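Ernlow Hand-Held Gripper Set – Operator Guide
Section 9: Two-handed handling of long rigid objects
Revised Aug 18, 2024. Section owner: Marlene Seidel

9.1 Scope
This section applies to objects longer than the finger pads are wide and stiff enough to be carried from the ends: keyboards, trays, rulers, picture frames. Soft goods are covered in Section 6.

9.2 Before you start
1. Wipe the finger pads with a dry cloth. Do not use solvent.
2. Check that the marker plate sits flat and is free of tape, glare and fingerprints. Replace any plate with a lifted corner.
3. Unplug corded objects and coil the cord out of the work area.
4. Tie back long hair and roll up loose sleeves. Headset cords go under clothing.
5. Confirm at least 1000 mm of clear floor on the operator's side of the table.

CAUTION: Do not handle glass or any object heavier than 1068 g with this set.

9.3 Procedure
1. Approach the object with both grippers open.
2. Close on one short edge first. Squeeze until the pads bend around the edge, then stop. More force will mark the pads.
3. Bring the second gripper to the opposite end and close it.
4. Lift slowly. A tilt is acceptable if neither end slips.

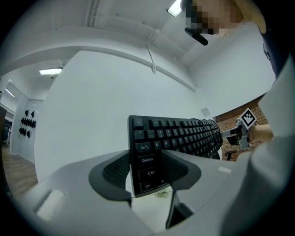

Keep the wrists loose during the lift. A stiff wrist twists the object between the pads and loads the trigger linkage, and linkage wear is the most common repair logged at the Fadalgate workshop.

5. Hold for two seconds before changing direction.
6. Lower one end to the surface, then the other. Open the grippers only when both ends are supported.

NOTE: If an end slips, set the object down and begin again at step 1. Do not catch it with a bare hand – record the trial as a drop.

9.4 Limits on session length
Stop after 39 minutes of continuous handling and rest both hands. Operators with wrist or forearm pain must report it to Eldana Tsegaye before the next session.

9.5 Storage
Hang grippers by the handle with the fingers open. Do not stack them. Keep spare pads in the grey Stöcker drawer, labelled by batch.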